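Home | Notebook | Arms | Grippers | Archive

Sat 23 November

Swapped the Reltine fingers for the Plirora set this morning and ran the block bin again at 70 percent speed. Much happier with the Plirora so far - the narrow tips get in between blocks!

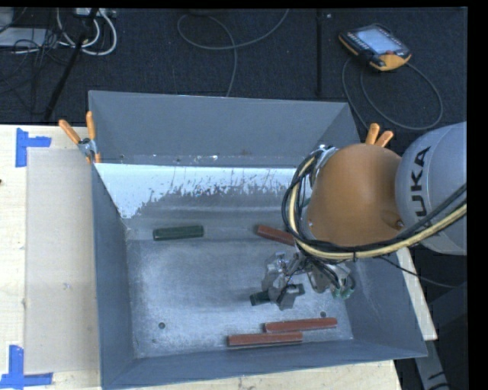 Left to do: 20 more picks per finger set, then the same on the Teixeira controller.

Comments (2)

fulelance_lab: Same pads on both?
Reply: Yep, same pads - up to 400 picks each.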